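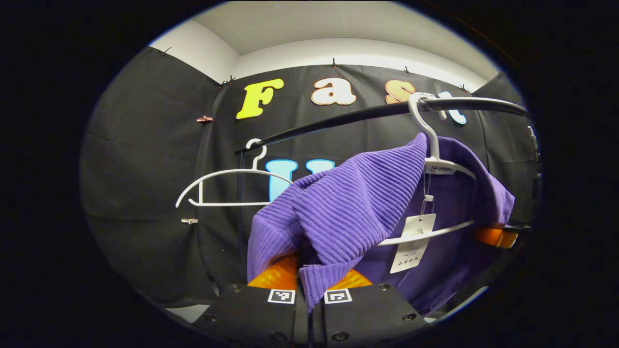 ILLEY ANIMAL SHELTER
Premises and Animal Welfare Inspection Checklist, with Comments

Site inspected: Clonach Road building, including outdoor runs
Inspecting officer: Dagmar Procházka
Date of inspection: Dec 27, 2019
Previous inspection: October, same year
Type of visit: Routine, unannounced
Animals on site at time of visit: 58 (22 dogs, 36 cats and kittens)

Ratings used in this report
S = Satisfactory
I = Improvement required by the date shown in the action list
U = Unsatisfactory, immediate action required
N/A = Not applicable or not inspected

SECTION 1. INTAKE AND QUARANTINE

1.1 Intake record completed for every animal on arrival: S
Comment: Records were drawn at random from the intake binder. All had a date, place found, name of the person surrendering or finding the animal, and a short note on condition.

1.2 Injured or abused animals seen by a veterinarian without delay: S
Comment: Treatment notes are kept with the intake record. In cases of suspected cruelty, photographs of injuries are taken before bandaging where the animal's condition allows. Staff were able to explain this procedure when asked.

1.3 Microchip scan on arrival and again before adoption: I
Comment: The first scan is recorded. The second is not recorded consistently. Staff stated that it is carried out, but the adoption form has no line for it. The form should be changed.

1.4 Quarantine room separate from general housing: S
Comment: Door closed and signed. Gowns and gloves available outside the room. Footbath in use.

1.5 Quarantine period observed: S
Comment: New cats are held for 7 days before moving to the main cat room. Dates are written on the cage cards and matched the intake binder.

SECTION 2. CAT HOUSING

2.1 Cages clean, dry and of suitable size: S
Comment: Two upper cages in the main cat room have stiff latches. They close securely, but require force. Maintenance should look at them before they fail.

2.2 Hiding place and raised resting area in each cage: I
Comment: Missing from four cages in the overflow room. Cardboard boxes are acceptable for this purpose if replaced when soiled.

2.3 Litter boxes separate from food and water: S

2.4 Nursing mothers and litters housed apart: S
Comment: The nursery was quiet and the lights were dimmed. Weight charts for the kittens are kept daily and were up to date.

2.5 Temperature within the range posted on the wall: I
Comment: The main room was satisfactory. The overflow room was cool near the outside wall, and the weather strip on the window has come away at the lower corner. See action list.

SECTION 3. DOG HOUSING AND RUNS

3.1 Kennels clean and free of sharp edges: U
Comment: The gate of kennel 24 has a broken wire at the height of a dog's muzzle. The dog was moved to another kennel during the visit and the gate was tagged out of use. It must not be used until the gate has been repaired and checked by the shelter manager.

3.2 Drains clear and covered: S
Comment: The slow drain noted in October has been repaired.

3.3 Fresh water available in all kennels: S

3.4 Outdoor runs secure: S
Comment: Fence posts on the north side were tested by hand and are firm. A shallow hole under the fence had been filled with gravel. It should be checked weekly during wet weather.

3.5 Exercise log kept: I
Comment: The log is kept on a whiteboard and wiped each evening, so no history can be reviewed. A paper or computer record is required.

SECTION 4. FOOD, MEDICINE AND CLEANING SUPPLIES

4.1 Dry food stored off the floor in closed bins: S

4.2 Opened canned food labeled and refrigerated: S
Comment: One can without a date was found and discarded by staff.

4.3 Prescription medicine locked: S
Comment: The key is held by the shift lead. The medicine count matched the log.

4.4 Cleaning chemicals stored away from food and animals: S
Comment: Spray bottles must carry the name of the product and the dilution. One did not, and was relabeled during the visit.

4.5 Safety data sheets available: I
Comment: The binder is in place, but there is no sheet for the Xavier kennel disinfectant now in use.

SECTION 5. FIRE AND GENERAL SAFETY

5.1 Exits clear and marked: S
Comment: The rear exit was partly blocked by donated bedding in October. It was clear at this visit.

5.2 Fire extinguishers inspected and accessible: S

5.3 Evacuation plan posted, including plan for animals: I
Comment: The posted plan still shows the old layout of the cat wing. Carriers and slip leads are stored near the exits, as required, but the plan does not say where.

5.4 Electrical cords and heat lamps in safe condition: S
Comment: Heat lamps in the nursery are clamped and have a second chain. Cords are out of reach of the animals.

5.5 First aid kit stocked, bite report forms available: S
Comment: Three bite reports have been filed since the last inspection. Each had been sent to the county within the required time.

SECTION 6. ADOPTION AND CRUELTY REPORTS

6.1 Adoption contract signed and filed: S

6.2 Spay or neuter completed, or appointment made, before release: S
Comment: Appointments at the Jultley Clinic are confirmed in writing. Follow-up calls are noted in the file.

6.3 Written procedure for reporting suspected cruelty: S
Comment: The procedure is posted at the front desk and names the officer on call. The telephone number was tested and answered.

6.4 Evidence stored securely: I
Comment: Collars, cords and other items held for open cases are bagged and labeled, but the cabinet has no sign-out sheet. A sheet should be attached inside the door.

ACTION LIST

Immediate
Kennel gate with broken wire to remain out of use until repaired (3.1)

Within 7 days
Weather strip in overflow cat room (2.5)
Hiding places in four cages (2.2)
Data sheet for disinfectant (4.5)
Sign-out sheet for evidence cabinet (6.4)

Before the next routine inspection
Adoption form to include second microchip scan (1.3)
Permanent exercise log (3.5)
Evacuation plan redrawn (5.3)
Stiff cage latches (2.1)

OVERALL RATING: Satisfactory, with conditions

The shelter manager received a copy of this report and agreed to the action list. Written confirmation of the kennel gate repair is to be sent to the inspecting officer. Questions about any rating may be submitted in writing to the Illey inspection office, quoting the item number.

Signed: Dagmar Procházka, Inspecting Officer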